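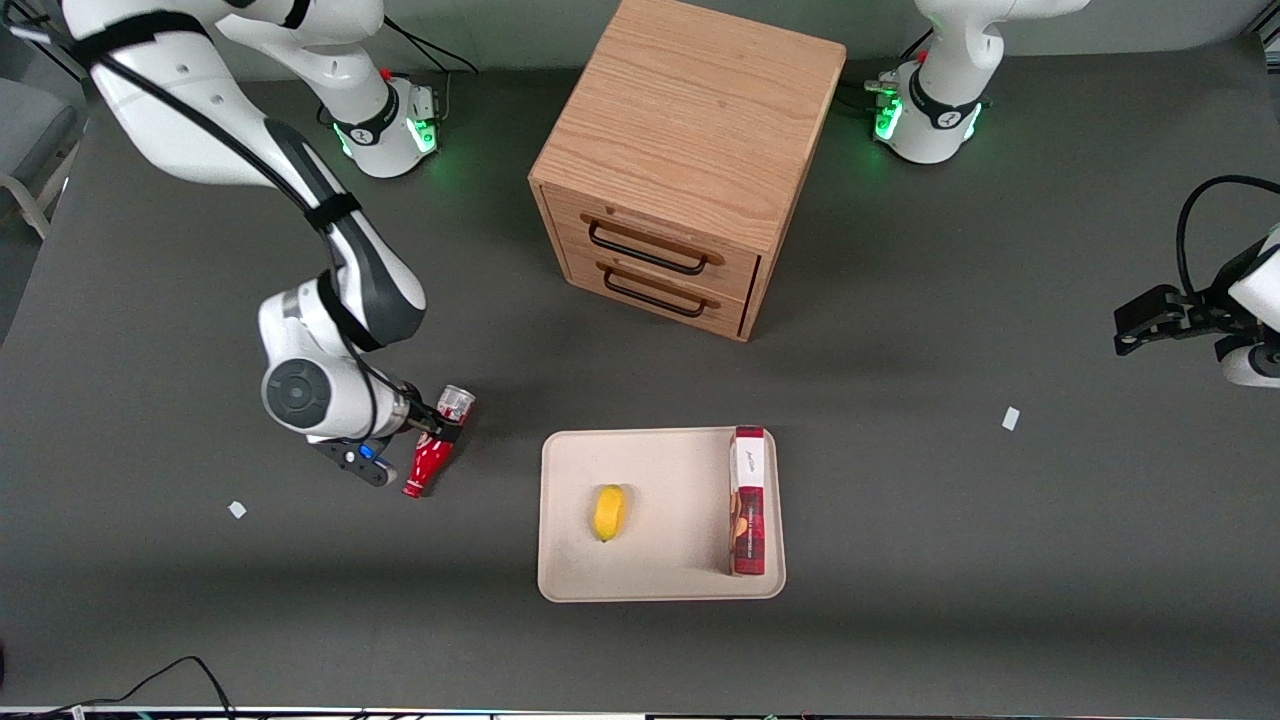 When Flimley put the two-armed robots on the returns benches last December, the company said the sorting staff would be free for better work. Four months on, the better work is mostly standing by. You watch an arm hold a bottle, and you step in when it drops one.

I don't think the arms are a mistake. My wrists feel better than they have in years. But the pay grade for "bench attendant" is lower than the one for sorter, and the job still takes a sorter's eye - you have to know a bad cap before the machine does.

If the company wants that knowledge at the bench, it should pay the old rate for it. Qianru Lu has put this to management twice and is still waiting for a written answer.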